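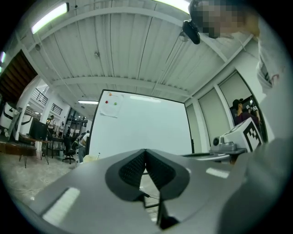
Slide 1. Gripper from underneath, pads closed up to the notch, workshop behind.

Posted 20/08/2022 by Dorota Ostrowski

Notes for the Irerside shared shop talk. Reading off these, sorry in advance if I skip.

- Hi, who I am, skip the bio. Hand-held gripper, built on shop evenings since January.
- Point at the pads first. V shape, black, dotted mesh on the inside faces. Everybody asks about the pads so get it over with.
- First pads were flat. Pens rolled out. Spoons rolled out. Went to the V, version 13 is the one I kept. Pass the box of dead ones around NOW, not at the end.
- Cable. Runs across low on the pad, under the notch. Snagged twice on the old housing. Reroute is on the to-do, Quyên has a sketch, ask her to hold it up.
- White strips left and right on the body, reflective. Keep them clean!! Thumb grease.
- Housing: gray, big, too big for small hands. Renata's version is slimmer, she printed it in two halfs and glued it. Mine is one piece, 81 grams before the screws.
- Durability. Open-close test ran to around 2000 cycles, then hinge pin walked out. New pin has a clip. Restarted the count, at 500 now, no drama so far.
- Money slide - skip if short on time.
- Lights. Overhead tubes are bright, the camera hates them. Tape a bit of card over the top when you test, take it off after.
- Ask for the good calipers back. Whoever has them.
- Questions. If someone asks about software send them to Danai, I only do teh plastic.
- Files go on the Ultwood share under "pads", old ones too.

Comments

Yasaman Asadi: What's the mesh printed in? Mine tears at the bottom of the V.

Danai Kyriakidis: thanks for volunteering me

Renata Rutkowska: Glue held btw. Calipers are in the second drawer, I put them there.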